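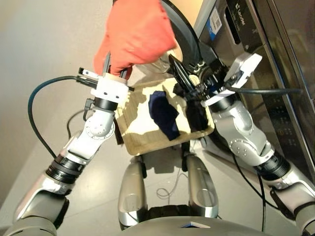 Clultus is a record of used cooking oil picked up from small restaurants, bakeries and food stalls in the town of Stilach. Each row is one stop by the collection truck at one kitchen. The data was put together to find out why some kitchens hand over their oil regularly and others quit after a few pickups.

Last edited Dec 13, 2021 by Bereket Nigatu. Route and price tables are kept up by Pankaj Nishad.

## Background

Stilach has a lot of places that fry food and a sewer system that was not built for them. The oil used to go down the drain, into the trash, or to a hog farmer on the Pant road who took it for free until he sold the farm. After that, Beslow, a small hauling company, started a paid route. The kitchen fills a lidded jug, the truck takes the full jug and leaves a clean one, and the owner gets a small credit toward the monthly fee.

Owners told us the same things in different words. Storage is the main problem, because a kitchen with no back yard has to keep the jug next to the prep counter. The fee comes second. A place that changes its oil once a week doesn't save up enough credit to cover it, and the owner ends up paying to get rid of something that used to cost nothing. A few also said the truck came during lunch.

## Files

| File | What is in it |
|---|---|
| `stops.csv` | One row per truck stop, including stops where no oil was collected |
| `kitchens.csv` | One row per kitchen: type of food, type of fryer, storage, route |
| `prices.csv` | Credit paid per liter and monthly fee, by month |
| `interviews.csv` | Coded answers from owner interviews, no free text |
| `notes/` | Short text files on route changes and missing weeks |

All files are UTF-8 and comma-separated, with a header row. Empty cells mean the value was not written down. A zero is a real zero.

## Columns in `stops.csv`

- `stop_id`: unique, not in date order.
- `kitchen_id`: matches `kitchens.csv`.
- `route`: `center`, `market` or `pant`.
- `date`: year, month, day.
- `liters`: read off the side of the jug by the driver.
- `grade`: `clean`, `mixed` or `refused`. Mixed oil has water or food in it and earns half credit.
- `reason`: filled in when nothing was collected. Values are `closed`, `not_full`, `no_access`, `refused` and `other`.
- `jug_left`: `yes` or `no`. When the driver ran out of clean jugs this is `no`, and the next stop at that kitchen is usually a short one.

`kitchen_id` stays the same when a business changes its name but keeps the same owner and address. If the owner changes, it gets a new number, and the old number is listed under `previous_id`. We went back and forth on this. A new owner often keeps the fryer and the cook, so for some questions you will want to join the two.

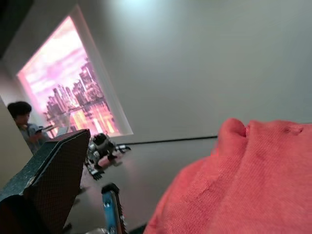 ## How the numbers were collected

Drivers wrote each stop on a paper sheet clipped to the dash. The sheets were typed in at the Beslow office at the end of the day, and every route sheet was later checked against the credit slips the kitchens received. Where the slip and the sheet disagreed by more than 2 liters, we used the slip, because owners tend to complain when a slip is too low. This does mean errors in the owner's favor are less likely to have been caught.

Jugs hold 20 liters. A value of 20 in `liters` means a full jug and should be treated as "20 or close to it." Drivers rarely wrote down 19. Readings below half full are rougher than the rest, since the jugs get cloudy with use and the marks are hard to read.

Interviews were done in person, mostly in the slow part of the afternoon, by Bereket Nigatu. Owners could stop whenever a customer came in, and many did. Answers were coded the same evening using the list in `notes/codes.txt`. Pankaj Nishad coded a share of them a second time from the handwritten notes. The two sets mostly matched, except on the question about cost, where "too expensive" and "not worth it" were hard to tell apart. Both are now stored as `cost`.

## Size

The stops file covers over 200 kitchens on 3 routes. The market route is the most complete. The Pant route began later and has gaps, mostly from the rainy weeks when the truck could not get past the low bridge.

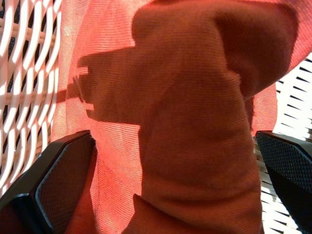 Those weeks have no rows at all. We did not fill them in with zeros, so a simple average by week will make the Pant kitchens look steadier than they were. If you need a full calendar, build one from the route schedule in `notes/schedule.txt` and mark the missing stops yourself.

August is also odd. The credit was raised at the start of that month and several kitchens held their oil back in the weeks before, once word got around. The dip and the jump that follows are the same oil.

## Known problems

- Food stalls share jugs. When several stalls used one jug, the whole amount is under the stall that signed for it. `kitchens.csv` has a `shared` column, but it was filled in late and is missing for stalls that had already left.
- Bakeries are listed with restaurants in the earliest rows.
- `fryer` was reported by the owner and never checked.
- A handful of kitchens sold their clean oil to someone else and gave Beslow only the mixed. We know of this from interviews. It can't be seen in the stops file.
- The monthly fee in `prices.csv` is the posted one. Some owners bargained it down.

## What it can be used for

The data works well for looking at how often kitchens take part, how storage and route timing affect missed stops, and what a change in credit does in the short run. It has been used once so far, to move the market route out of the lunch hours.

It should not be used to estimate how much oil Stilach produces. Kitchens that never signed up are not included, and they are probably the smaller ones. Please do not use it to judge individual businesses either. A low total can mean a careful cook who changes oil less often.

## Privacy

Business names, street addresses and owner names were removed. Location is given only by route. Two kitchens were taken out completely at their owners' request, and their rows are not in the totals. With a town this size, a person who lives there could still guess at some of the larger places from the food type and the volume. We ask that you don't publish tables with very small groups.

## Changes and corrections

Corrections go to Pankaj Nishad, with the `stop_id` and, if you have it, a copy of the credit slip. Fixed rows keep their original number and are listed in `notes/corrections.txt` with the old value. The next version will split the `other` reason into smaller groups, if the drivers' comments turn out to be readable.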